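Ticket: Section viewer shows stairs floating above the slab (Brustgate library model)
Status: Resolved
Opened by: Dezső Szalai
Product: Vanhove drawing viewer
Project: Brustgate branch library, design review set

Opening note

Hi team! First off, the new section viewer is a joy. I had the Brustgate building cut open on my screen in a minute, and the reading room looks fantastic in there, with all that daylight coming down past the bookshelves. I do have one odd thing to report. When I cut through the main stair, the whole flight sits 60 mm above the ground floor slab. The plan is fine. The elevations are fine. Only the section does it, and only on sheet 583.

Steps so far:
Reloaded the sheet. Same.
Cleared the cache, signed out, signed in. Same.
Opened it on the office desktop and on my laptop. Same gap on both.
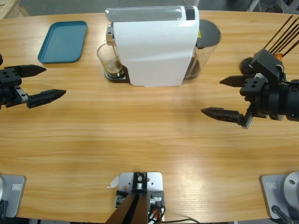

Reply from Vanhove support

Thanks Dezső, and thanks for the kind words! Could you tell us which program the model was exported from, and whether the stair is part of the main file or linked in? Please also try cutting the section a little to the east, so it misses the landing.

Dezső Szalai, 10:40

The stair is linked. Our structural people at Bulatine keep it in their own file and we pull it into ours. I moved the cut 700 mm east and the gap is still there, so the landing is off the hook. I also switched off the floor finishes layer, just out of curiosity, and guess what - the gap didn't change, but the slab edge moved down in the section. I love a good clue.

Dezső Szalai, 11:15

More digging! Our floor build-up at Brustgate is 60 mm in total (screed plus cork, and the cork is going to be gorgeous underfoot). That's exactly the gap. So my guess is that the viewer places the linked stair from the top of the finish and draws our slab from the structural level.

Reply from Vanhove support

Great find. The viewer reads one base level per linked file. If the linked file has its zero at finished floor and the host has its zero at structure, the section tool can mix the two. Plans don't show it, as they ignore height. Please open Link Settings, choose the stair file, and set Base Level to "Host" in place of "Own". Then rebuild the section. 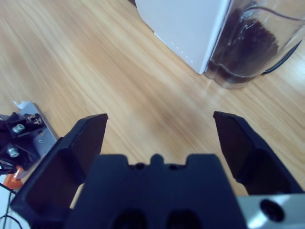

Dezső Szalai, 2:05

Tried it, and the stair dropped, but by too much: now the bottom riser is buried in the slab. I rebuilt the section 3 times to be sure. Then I rang Bulatine and learned they had already lowered the stair in their January issue to suit our old zero. We were both correcting the same thing, bless us.

They sent a clean file with no offset. With Base Level on "Host" and the new file loaded, the first riser lands right on the cork. Beautiful!

I checked the other linked stair as well, the small one up to the Mivbridge side entrance. It was already correct and I left it alone.

Reply from Vanhove support

Wonderful. We've asked for a warning to appear when host and link have different base levels. Closing this one, but reply here if it comes back after your next issue.

Dezső Szalai, 4:30

Yes please to the warning! New PDF of sheet 583 is out to the design team with the stair where it belongs.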